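Plovura Classroom kitchen pack - a term and a bit with the after-school robotics club

I help run the robotics club at Estgate, and for most of last year our simulator work happened in one very grey room with one very grey table. The kids were polite about it. Then Morven Jardine, who does the other half of the club with me, found the Plovura kitchen pack and we spent a chunk of our November money on it. It cost us 389 for the club licence, which covers up to 200 logins, so we're nowhere near the limit and I don't expect we ever will be.

What you get is a room with a stone counter, a bit of furniture, pictures on the walls, a load of small objects and a white two-armed robot to drive about. You also get the view from the grippers as well as the one from the body, and that's the bit I wanted most. The younger ones always want the big view. The older ones work out fairly quickly that the close one is where you learn whether you're about to clout the worktop.

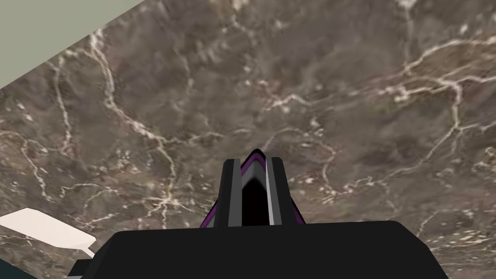 Setting up

I'll be blunt, the install was a pain. The download is huge, our school machines are old, and I had to ring Chaudhary (the shop we bought it through) because the licence key wouldn't take. They were lovely about it and sent a new one the same afternoon. After that it was fine on all but 2 of the laptops, and those two struggle with a spreadsheet.

The manual is 134 pages and I'd say read the chapter on arm limits and skip the rest until you need it. Rory Laing in our senior group read the whole thing over a weekend and is now unbearable, but he did find the setting that slows the arms down for beginners, so fair play to him!

Driving it

Getting up close to the counter is harder than it looks. The stone is dark with pale veins running all over it, and from the gripper view a big dark corner can fill everything before you've worked out which way up you are. We had a lot of shouting about that in the first few weeks.

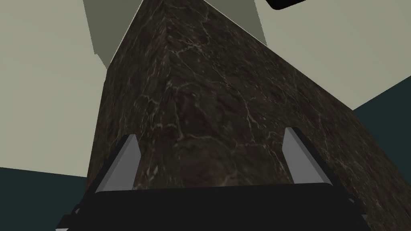
We've settled on working in pairs, one on the arms and one calling out directions, and swapping over when the caller loses their temper. The controls are sensible once you've remapped them. I do wish you could save a camera angle though - every time we load up, somebody has to fiddle with it again, and there goes five minutes of an hour's club.

The objects are good fun. There's a model satellite, which was an instant hit, and a purple bottle that gets used for nearly every beginner task we set. I've even had a request to be allowed to practise on The Starry Night, which is up on the wall. (No.)
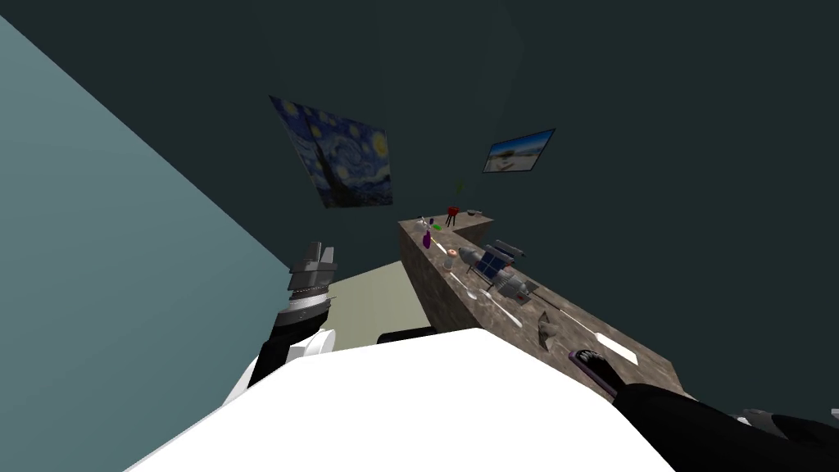 Page last changed: 2020-09-23

What I'd compare it with is the Dero starter room, which we had on trial before this. Dero is quicker to load and the help pages are much better written, and if you've only got very young kids I'd probably point you there. But there's hardly anything in it, and ours were bored by the third week. With the kitchen they make up their own jobs. One pair decided to plan a whole route from the counter over to the dining table for the banana, drew it out on squared paper and everything, and I didn't have to suggest a thing.
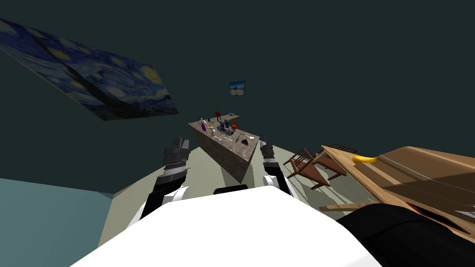
Sound is rubbish, by the way. There's a motor whine that goes right through you and the only volume control is on or off, so we have it off. The undo button also takes you back further than you'd like, and losing a good run to it has caused some proper sulking.

Would I buy it again? Yes, I think so. It's dear for a small club and I'd want the saved camera thing sorted before paying for the next version. Four stars from me. Morven says three and a half, but she was the one who had to carry the laptops.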